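Sorting out the cloths

November 16, 2023

I have been putting off the cloth drawer since June. It is the deep one beside the sink, and it had got to the point where it only opened halfway before something rode up and jammed against the top. Last night I took the whole drawer out and tipped it onto the bed.

Most of what was in there was kitchen cloths. There were also tea towels, a pillowcase, one of the curtain ties from the old flat in Trurnville and a sock. The tea towels went straight in the wash because they smelled of the drawer, a bit like old biscuits.

I buy grey cloths now. I used to buy white, but white ones look finished after a fortnight of tea and turmeric, and I don't like bleach in the machine. The grey ones from Clernus are what I have most of. They are the knitted sort with a bit of loop to them, and they pick up water well if you haven't used fabric softener. If you have used fabric softener they push it about the worktop. It took me two washes with soda crystals to get it out of the last lot.

The Nudon ones are thinner. I bought a pack when the shop had run out of the others and I wouldn't again. They go stiff on the radiator and the edges curl, so you can't get them to lie flat in a pile. I have moved them all to the bucket under the stairs for floors and the bike.

What I wanted to work out was how to fold them so that they stay folded. I used to fold in half, in half again, and drop them in. That is fine for the first day. Then you pull one out in a hurry with wet hands and the rest come up with it.

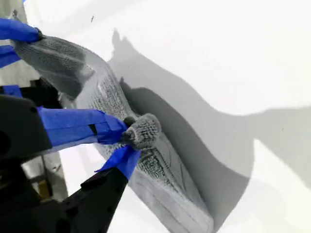 The trouble with a stretchy cloth is that it never comes off the line square. If it was pegged by one corner it dries into a sort of kite, and when you fold a kite in half you get a point sticking out at the side. So before folding I take hold of opposite corners and pull, then swap and pull the other two. It takes a couple of seconds. After that I lay it down and smooth it from the middle outwards with the side of my hand.

Then it is in thirds lengthways and rolled up from the short end. I know rolling is what everybody does with T-shirts, and I have never got on with it for T-shirts. For cloths it works. They stand on end in the drawer like a row of tins and you can take one without disturbing the others.

My friend Saron Shiferaw folds hers in thirds both ways and files them upright, and she says a roll leaves the cloth wanting to curl when you open it. She is right about that. It doesn't bother me for something that is going to be wrung out in the next minute - but I do fold the tea towels her way, as those get hung over the oven rail where you can see them.

The drawer itself needed a wipe, and I put a new liner down. I used the leftover end of the shelf paper I had for the Gashaw cupboard, cut with the kitchen scissors and not very straight. One side has a gap where I misjudged it. It is under the tea towels so I have left it.

Cloths are on the left, tea towels on the right, and the oven gloves have gone on a hook. The drawer opens all the way. The sock belongs to a pair I threw out in the summer, so that has gone to the bucket as well.

I still have the pillowcase and the curtain tie on the chair. The next job is the cupboard over the fridge, which has the big pans in it and needs the steps, and the steps are at my sister's.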